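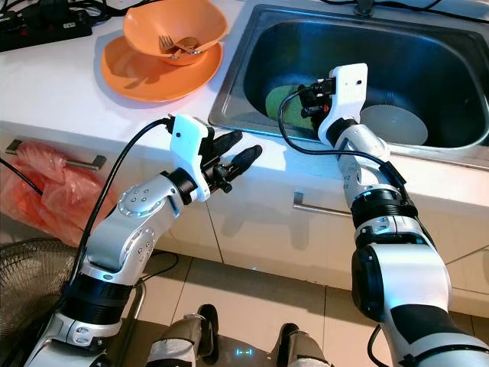 The lead of "Tustlow" says she almost turned the film down. She had read the first 20 pages on a train, decided it was another story about a big family in a big house, and put it in her bag. Her agent called two days later and told her to finish it.

"I got to the part where the sister comes back, and I missed my stop," she said.

The movie, produced by Clondier, is her first lead role after 5 years of supporting parts, most of them in television. She plays a woman who returns to a river town to sell her late father's ferry. She asked that her name be left out of this piece until the studio makes its own cast announcement, and we agreed.

We met on Mon 24 February at Negi, a cafe near the rehearsal rooms. She ordered tea and forgot to drink it.

Most of the shoot took place in December, on the water and mostly at night. The cast spent four weeks beforehand learning to handle the boat. She said the ropes were harder than the dialogue.

"My hands were a mess. Makeup kept trying to cover the blisters and the director kept telling them to stop."

The director shot long takes and gave few notes. At first that bothered her. On television, she said, somebody tells you right away if you did it wrong, and then you do it again and move on. On this set she would finish a scene and hear only that they were going once more.

"I went back to my room the first week sure I was going to be replaced. Then I asked him straight out, and he said if he didn't like it, he'd talk more."

She grew up a long way from the business. Her mother ran a fabric shop and her father drove a delivery route. The first play she was in had 4 people in the cast and not many more in the seats. She moved to the city in 2000 with a friend from school, and the two shared a room above a bakery — "warm in winter, terrible in summer."

Her next job is very different. "Tastard" is a costume drama set in 1701, and she plays a widow who forges letters for a living. She has been taking handwriting lessons with a quill and says she is getting worse at it.

"The teacher is very polite. He looks at the page for a long time."

She has not seen the finished cut of "Tustlow" and doesn't plan to before the premiere. Her mother has already asked for three tickets and wants to know if there will be parking.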